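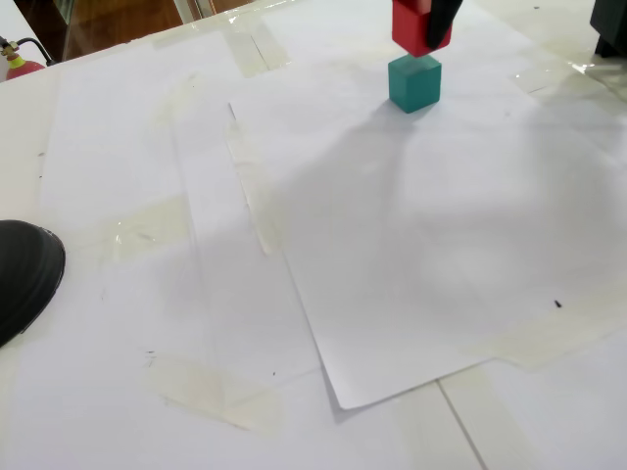 According to Macarena Ibarra I was always going to dislike the place, and a clinic that treats people for free deserves a kinder visitor. Maybe so. She read my notes before I'd cleaned them up, and I've left most of them alone.

The open day at the Peva clinic started at 9 a.m. and was run by Retlow, the charity that took over the building in April. We got a bus from the market, bottled water, and a folder. The folder says the clinic saw 1,574 patients in its first quarter. I asked whether that meant people or visits. Cinzia Orlandini, our guide, said she'd check, and later told me it was visits. A child who comes in three times with the same fever is three patients in the folder.

The malaria room was better than I expected. Tests were in date, the fridge log was filled in up to that morning, and the nurse on duty answered questions without looking at Cinzia first. She told us the rapid tests go quickly once the rains start, and that last season they had to send people to the district hospital, 41 kilometers away. Shared taxis charge 3,000 francs for that trip. The folder doesn't mention it. 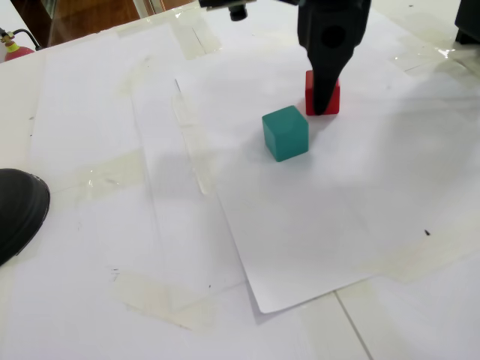

*Red and teal cubes on a paper-covered tabletop.*

After lunch there was a talk by Horacio Durán on "community ownership." I wrote down the phrase six times and still can't tell you who owns what. The land belongs to the town. The generator is on loan from Gruner, and the loan ends next year. When Kiran Dubey asked who pays for fuel after that, the answer was that talks were going well.

I did like the pharmacy. Prices are painted on the wall where everyone can read them, and the two women in line ahead of me paid what the wall said. I've been to bigger clinics where that wouldn't happen.

We weren't shown the maternity wing. It's "nearly ready," with a Zoëga sign over a locked door. Santino Zapata, who came on last year's tour, heard the same words about the same door.

The bus left at 4. I've asked Retlow for the number of separate patients and for the fuel budget, and I'll add both here if they come.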